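Steddale Night Film Club: Frequently Asked Questions
Last updated 25 November 2023

What is the club?
We are a film club for people who like horror, thriller and strange films. We show one film every second week in the small hall of the Kinoshita building, and we talk about it after the screening. The club was started by Sachiko Furukawa and Kiyoshi Hamada, who wanted to see old ghost films on a big screen again.

Do I need to be a member?
For the regular screenings, yes. Membership costs 36 dollars for one year. You may bring one guest two times in a year without payment. At the moment we have 374 members, but the hall has fewer seats than this, so please reserve.

How do I reserve a seat?
Write to the reservations address on the contact page with your member number and the title of the film. You will receive an answer in the same week. If you can not come, please tell us before noon on the day of the screening.

Are the films suitable for children?
No. The minimum age is 18, also when a parent is present. In December we have one afternoon with milder films, and there the minimum age is 12.

Will you warn me about violent content?
Each program note has a short line about blood, animals and flashing light. Kazue Miyazaki writes these lines after she watches the complete film. If you need to know something more exact, you can ask her by e-mail and she will answer without telling the ending.

Are the films shown with subtitles?
Films in other languages always have English subtitles. Films in English have subtitles when the copy includes them, and this is written in the program.

Can I propose a film?
Yes, with pleasure. Please send the title, the year, the country and the name of the distributor if you know it. We can not show a film without a license, and for some slashers of the eighties it is very difficult to find who owns the rights.
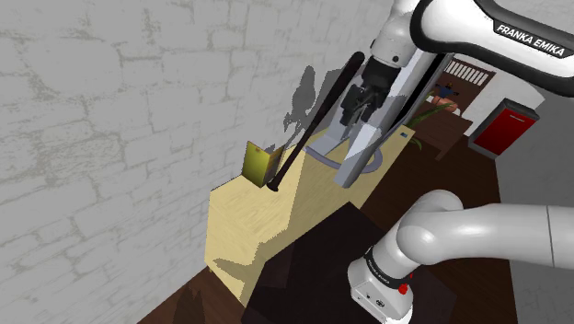
Can I borrow discs from the library?
Members can borrow two discs for two weeks. The library has 803 titles, and the list is sorted by director. Box sets count as one disc.

What happens if I return a disc late?
The first time, nothing. After that we ask for one dollar for each week.

Where can I park?
There is free parking behind the building after 6 p.m. Please use the side door, as the front door is locked during the film.

Who do I ask about other things?
Nadine Majali answers questions about membership and payment.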